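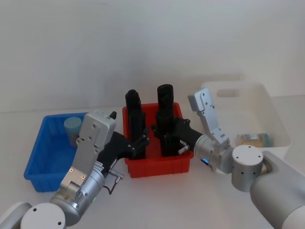
Two grippers, one sorting bench: what we learned so far

By Mwanaisha Odera, Flallholm workshop group
September 25, 2026

In the last newsletter Georges Najjar promised that we would report when the comparison of the grippers had passed its first half. We are now a little over this point, so I was asked to write down what we know, what we only believe, and what still has to be repeated. Readers who want only the result may go directly to the part about drops, but I think the part about cables is more useful for anybody who builds a similar bench.

The question was simple when we started. Our sorting bench has two arms and the objects go from bin to bin. Until February we used the same flat finger for everything, the one from Drivmont that came with the arms. It is a stiff finger with a plain face. It is good with boxes and with cups, and it is poor with everything that is in a bag. Bernice Ametepe had read about the Gollen finger, which is a little softer at the end and bends before it slips, and she asked whether we could put it on one arm and compare. We agreed, and then we discussed for quite a long time what "compare" should mean.

How the trial is organised

We use three bins, blue, red and white, and the same table for all runs. A run is one object moved from one bin to another. One person commands the arms, another person writes the result on the sheet, and they change places after 17 runs, because after this number the person who commands begins to take short ways. The result is one of four words: clean, corrected, dropped or stopped. "Corrected" means the finger had to be opened and closed again before the lift. "Stopped" means that the person who commanded gave up before anything was lifted, usually when the arm was in a position from which it could not continue without touching a bin.

The bins are different on purpose. The red one is narrow and its walls are higher than those of the blue one, so the wrist must come from above. The blue one is shallow and forgives nearly everything. The white one is the largest and the deepest, and it gave us the most trouble, partly for its depth and partly for its colour, about which I write more below.

For objects we keep to light things: cups and small packages in bags. A cup is easy to take if you come to the rim from the outside, and not so easy if the cup stands in a corner, where one side of the rim is close to two walls. The small packages are the opposite case. They lie where they fell, they have no edge which you can trust, and the bag moves separately from what is inside it.

Drops

We have done 58 runs with each finger. I know this is not a large number, and Kausar Hayat, who looks after our figures, has asked me to say that she would not publish a difference of a few drops on this basis. So I give the tendency only.

With cups the two fingers are equally good. We could not find any reason to prefer one of them, and if your bench handles only hard objects with a rim, you can keep the cheaper finger and spend the money on something else.

With bagged packages the Gollen finger is clearly better when the package lies flat in the middle of a bin. The end bends, it pushes a small fold into the bag, and the fold is what holds. When the package rests against a wall the advantage becomes much smaller. The softer end bends against the wall first and touches the package only afterwards, and then the opening is already wrong. Here the stiff Drivmont finger can be pushed down between wall and package with some force, and in the deep white bin this was more often clean than we expected.

Corrections are a separate matter. We had more of them with the Gollen finger for every kind of object. Bernice thinks that this is a question of practice, for all of us have commanded the stiff finger for a long time and our hands know it. She may be right. We will see it in the second half, if the number of corrections goes down and the number of drops stays the same.

Brackets and cables

This is the part I would have liked to read before we began.

Every arm has a black bracket at the wrist, and the bracket needs space. When you plan a movement you think about the finger, and the bracket goes somewhere beside it. With two arms working over one narrow bin there are two brackets which meet in the middle, and what you thought was free space is not free any more. Most of our stopped runs happened over the red bin with both arms near to it. We did not see any connection with the type of finger, and for this reason we have taken these runs out of the comparison and list them separately.

Our rule now is that only one arm works over the red bin while the other waits with its finger raised. It costs time. Georges would like to shorten the bracket, and Hauksdóttir, the small shop that cut the first ones for us, has said that it can be done if we send a drawing. The drawing is not made yet – this is my task, and I have been slow with it.

About the cable: a loop that hangs under the gripper is comfortable, since the wrist can turn without pulling. But a loop which is too long comes down to the table when the arm reaches low, and one which is too short pulls on the connector at the end of the turn. We tried to fix it with tape in two places and this was worse, as the tape moved the bend to a point where the cable should not bend. At present we let it hang and we check it by hand before each block of runs, with the wrist turned fully to one side and then fully to the other. Please do this check also if you only come to the bench for ten minutes.

White on white

The table is pale, the wall is white and one bin is white. For a person standing at the bench this is no difficulty. For somebody who commands the arms while looking only at the camera picture it is tiring, because the rim of the white bin nearly disappears against the wall. Upendo Muli made a short test in which she had to say, from the picture only, if the finger was in front of the rim or already over it. With the blue and the red bin she was always right. With the white one she was wrong often enough that she stopped the test and went to look for coloured tape.

We have decided not to put tape on the bin before the second half is complete, so that both halves stay comparable. Upendo does not agree with this decision and I have promised to write it here. Her argument is that we measure the eyes of the person and not the finger, and I must say that for the deep bin it is a fair argument. As a compromise we note for each run who commanded the arms, and Kausar will look if the results in the white bin follow the person more than they follow the finger.

Money and changing time

The Gollen fingers cost us 50 euros for a pair, including the screws. Changing them is quick when the screwdriver is at its place and annoying when it is not. After each change we repeat the zero position of the gripper, also when it looks correct. We skipped this one time and had to throw away a complete block, because the finger closed a little less than the sheet assumed.

We do not yet know how long the soft end will last. Ours have a light mark on the side where they touch the bins, and we take a close photograph of this mark at the end of every week to see if it grows. Drivmont fingers do not show anything after much longer use, but they are metal, so it would be surprising if they did.

What comes next

The second half will use the same bins and the same objects, but the fingers change sides. Until now each type stayed on its own arm, and Kausar pointed out that the left arm and the right arm do not reach the white bin in the same way. She is right, and we should have seen it earlier.

After this we have 2 requests from readers which we would like to try. One is to put the bagged packages on a thin foam sheet, so that the finger can go a little under them. The other is to give the waiting arm a fixed resting position and measure how much time our rule over the red bin really costs. If you have a third idea, please write to Bernice and say which object and which bin you mean. General suggestions are welcome too, but they are hard to put on the sheet.

The result sheets can be read in the workshop folder by all members of the group. The column with the remarks is written in three languages and partly by tired people – if a remark makes no sense to you, ask the person whose initials are beside it.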